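Laundry folding

Laundry folding is the household task of bringing clean clothes and linens into flat, compact shapes so that they can be stacked, stored or carried. It usually follows drying, and in many homes it shares an afternoon with ironing and with putting shirts and dresses on hangers.

Almost any broad, flat surface will do, and a table at hip height is kinder to the back than a bed – a point the household writer Gudrun Wegener returns to again and again in her handbook The Linen Table (Kleinschmidt, 2nd edition). Large pieces are generally folded in half lengthwise first, smoothed from the middle outward with the palms, and then brought down in halves or thirds until they suit the shelf.

Striped and checkered fabrics are pleasant to learn on, as the printed lines show right away whether an edge has wandered.
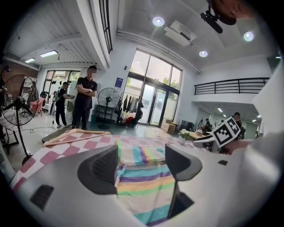
Cloth with pastel stripes, and a beige hanger lying on pink and white checkered fabric.

Hangers are kept for garments that crease easily, while heavy knits are better folded – their own weight can pull the shoulders out of shape.

See also: Ironing, Clothes hanger, Linen closet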